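# Fletau: unloading the dishwasher, slowly

27 December 2020
By Hui-mei Huang

Hello, and thanks for stopping by! Fletau is a small set of recordings we put together at Penside, mostly to settle a kitchen argument over whether a pair of arms could be trusted with the dishes yet. My own answer is "with some of them, on a good day" — but please have a look and make up your own mind.

## What's inside

There are 160 episodes, all plastic cups and bowls, started in September. Of those, 104 finish with every piece where we wanted it. The other runs are labelled `incomplete` and I'd ask you to keep them in, as they taught us far more about tines than the tidy ones did.

## Known trouble

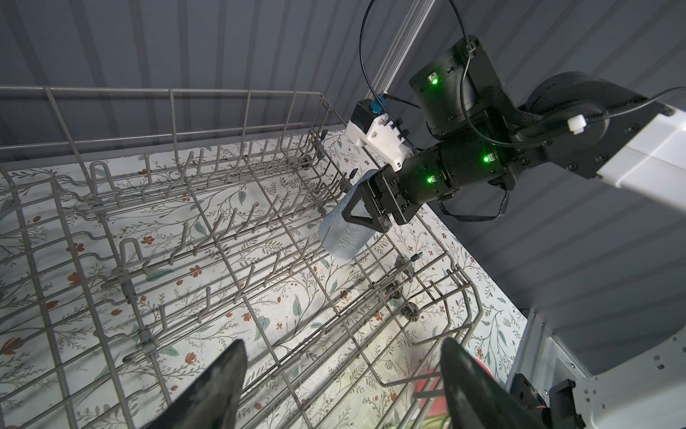 Cups are the favourite by a long way, and bowls still nest together and come up in twos. Episode 19 has a gap in the wrist colour stream, so skip it if you need continuous video. Glassware will have to wait for Skatilex, our next set, once I've found some glasses I don't mind losing.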